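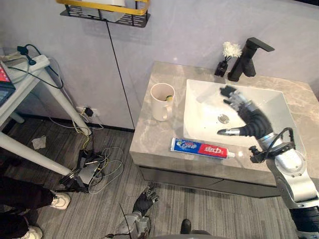 How often should you wipe down a robot's hands if it works in the bathroom?

After every session, and once more before it goes anywhere near the kitchen. I use a barely damp cloth, then a dry one, and I do the fingertips last.

My other house rules (I stole most of them from Xinyi Dai, who is way stricter than me!): power off before you touch the fingers, keep plugs and power strips well back from the sink, and stay within reach of the stop button. Oh, and leave the arms 13 minutes to air dry before you put the cover on.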